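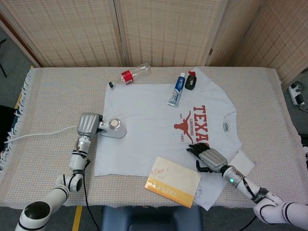

Urkholm Support Desk
Ticket: Right hand hesitating over soft items, open day coming up
Product: Nyaga two-arm tabletop system
Hand software: Bolik, current release
Site: Wekstead Community Technology Centre, demonstration room
Priority: Normal (raised to High by support)
Status: Closed

Opened by customer, 9:20 am

Good morning, and thank you in advance to whoever picks this up. You've been very patient with us before, and I'm afraid I'm going to be long-winded again.

We have our open day at the end of the month and the Nyaga is the thing everybody asks about when they ring. Last year we had it stacking blocks, and it did that beautifully, but people watched for a minute and wandered off to the tea table. This time we wanted something they'd recognise from home, so we've set up "packing for a weekend away". We put a T-shirt flat on the table with a few travel things on and around it (water bottle, toothpaste, a little black bottle with a red cap, a booklet, a folded white cloth) and the robot tidies the small things away and then folds the shirt. The shirt is the white one with the red Texas Longhorns print. The children's group has already named the steer.

The left arm is doing a lovely job. It picks up the handheld device with the round metal top, moves it clear and puts it down as gently as you please. The right arm is the trouble. It reaches in over the printing on the shirt, gets its fingers down to the fabric, and then it just stays there. No alarm, no red light. The small green light on the forearm stays green the whole time. After a long wait the program gives up and the arm goes home, and the screen says "Grasp not confirmed, right".

Things I've tried so far:

Turned everything off at the wall and had a cup of tea before turning it on again.
Ran the hand exercise from the Bolik menu. All the right fingers open and close.
Smoothed the shirt out properly. It was a bit wrinkled, so I had hopes for that one, but no change.
Swapped the shirt for a tea towel. Same thing.
Asked it to pick up the water bottle with the right hand. It did this straight away, first go!

So it can grab a bottle but not a bit of cotton. I did wonder if the shirt is simply too thin, but it managed a hanky at our staff morning in the summer, and I have a room full of people who'll remember that.

Reply from Urkholm support, 10:05 am

Hello, and thank you for such a thorough report. The bottle test was a very good idea and has saved us a step. I've raised this to High while there's an open day on the calendar.

A green forearm light tells us that the hand has power and is talking to the base, so I think we can leave the wiring alone on that side for now. "Grasp not confirmed" means the fingers have closed, or tried to, and the hand is waiting to feel enough push-back before it goes on. A bottle gives plenty. A T-shirt gives very little.

Could you tell me two things, please?

First, has anything been changed on either arm since the hanky?

Second, in the Bolik menu, under Hands, then Right, then Contact, what is the number beside "Soft threshold"? You don't need to change it yet.

Customer reply, 11:30 am

Sorry for the delay, we had a school ring up about parking for their bus.

Yes, something has been changed, and I feel silly for not saying so. The right hand was sent back to you in autumn for a sticky thumb and you very kindly sent us a loan hand, the black one. The left is still our original silver one. They look a little odd together, but I've grown fond of them and one of our regulars says it looks like it's wearing one glove.

The number under Contact is 18.

I had a look at the left side as well while I was in there, and that one says 18 too.

Reply from Urkholm support, 11:50 am

That's very helpful, and please don't feel silly. We sent you the loan hand, so the question should have come from us sooner.

Your two hands are different types and shouldn't have the same soft threshold. Your silver hand is happy on 18. The black one has a different fingertip and should be on 5 for cloth and paper. My guess is that Bolik is still treating the loan hand as though it were your old one. It would work on anything firm and sit there politely waiting on anything floppy, and you've described exactly that.

Please try the following, with the arms parked and everyone's own hands off the table:

1. In the Bolik menu go to Hands, then Right, then Identify.
2. Wait for the fingers to open fully and close once.
3. Check that the hand type on the screen has changed from "Series A" to "Series B".
4. Go to Contact and check that Soft threshold now says 5. If it still says 18, change it by hand and press Save.
5. Restart Bolik only. The base can stay on.

Then run the shirt part of the program by itself a few times and let me know how you get on.

Customer reply, 1:15 pm

Well, we're most of the way there! Identify worked and it says Series B. The soft threshold didn't change on its own, so I typed in the 5 and saved it. On the very next run the right hand reached over the shirt, pinched it and lifted. There was a small cheer from the front desk.

Now for the "but". About the time it should be moving the fabric across to meet the left hand, it lets go too soon and the shirt flops back down. It isn't every time. It'll do three nicely and then drop one, and then do a couple more nicely. I'd be quite comfortable with that on an ordinary afternoon, but with the seats full I'd rather it didn't.

I did also notice that the white cable on the left side lies across the tablecloth towards the left hand, and when that arm comes in it drags the cloth along a tiny bit. It's a woven cloth with a fringe, we chose it because it looks homely in front of the room divider. Could the cloth be moving the shirt out from under the right hand?

Reply from Urkholm support, 1:40 pm

Three cheers for the front desk. I suspect you've got two small things happening together here.

The early release is most likely the hold time. Under Hands, Right, Timing you'll find "Release delay". Your old hand was fine on a short setting, but the Series B should be on 300 milliseconds. Would you look at what yours says?

You may well be right about the cloth too. The program measures where the shirt is once, at the start, and trusts that it stays put. If the cloth creeps after that, the fingers come down slightly off the fold line and catch less fabric. I'd suggest two things: put a few strips of double-sided carpet tape under the tablecloth, and give the white cable a bit more slack on the table side so that it isn't pulling. Please don't tie it to the arm itself. It needs to move freely at the elbow.

While you're at it, have a look at the black cables hanging from both arms and make sure that they're clear of the chair and of anybody's feet.

Customer reply, 3:25 pm

Release delay was 14. Fourteen! I've put it up to 300 and I can see the difference even without a stopwatch. It now holds on to the shirt as though it means it.

The cloth is taped down underneath and I've left the fringe hanging at the side. The white cable has a nice loose curve to it. The black ones I've checked and moved a little way back from the blue seat, where whoever is running the demonstration will be. I've also gone over the yellow tape on the floor, which had started to lift at one corner.

I ran the whole thing from the beginning with the small items in place and it did the lot. Then I ran it again, and again, and then one of our members came in to return a sewing machine and I ran it for her as well. No drops. The toothpaste was set down with its cap facing the wrong way, but I don't think anyone is coming to the open day to judge the toothpaste.

One last question, if I may. Visitors always want to bring something of their own for it to pick up. Last year it was car keys and a banana. Is that all right with the black hand on the new setting?

Reply from Urkholm support, 3:50 pm

I'm so pleased to hear it. Yes, you can let visitors put things down, with a few limits. Anything soft and dry is fine. Keys are fine. I'd say no to open drinks, no to anything sharp, and no to phones, as the new setting is gentle and a smooth phone could slide out of the fingers. A banana should be fine but use the left hand, which is still on 18 and has a steadier grip on round things.

Please have visitors put the item down and step back behind the yellow tape before anyone presses Start. Keep the stop button with the person in the chair.

I've made a note on our side that the loan hand went out without its settings card. There should've been one in the box and it would have spared you this morning. I'll send one by email now. It's a single page, and you might like to tape it inside the lid of the control box.

When your own right hand comes back from repair, please run Identify again and put the threshold back to 18. The release delay can go back to 14 at the same time, that was the correct value for the old hand.

Would you like me to keep the ticket open until after the open day?

Customer reply, 4:10 pm

Yes please, if it isn't a nuisance. I'll sleep better. The settings card has come through and is already in the lid.

Customer reply, after the open day, 5:30 pm

Just letting you know that we've packed up and the Nyaga is parked and covered for the night.

It ran from opening until the last bus left. There was one stop in the early afternoon, and that was ours: a gentleman leaned over to see the fingers properly, and the person in the chair pressed the button, just as we'd practised. We moved him back, pressed Start and it carried on. Somebody's grandson brought a knitted rabbit, and I have never heard a room go so quiet as when it was picked up by one ear and put down on the shirt. We did that one again by request, several times.

The right hand didn't hesitate at all. By closing time the shirt had gone rather limp from being handled, and the folds were getting a bit approximate, so next time we'll bring a second shirt and swap at lunch.

You can close this now. Thank you for being so kind about it, and if any of you are ever out Wekstead way, there's a cup of tea here.

Closing note from Urkholm support

Cause: loan right hand (Series B) running on settings carried over from the previous hand. Movement of the tablecloth contributed.
Fix: Identify run on right hand. Soft threshold changed from 18 to 5, release delay from 14 to 300. Cloth secured, cable slack adjusted on the left side.
Follow-up: settings card to go in the box with every loan hand. Customer to restore the previous values when the repaired hand is fitted. Bolik team asked to look at why Identify changed the hand type but left the threshold as it was.
Ticket closed with customer's agreement.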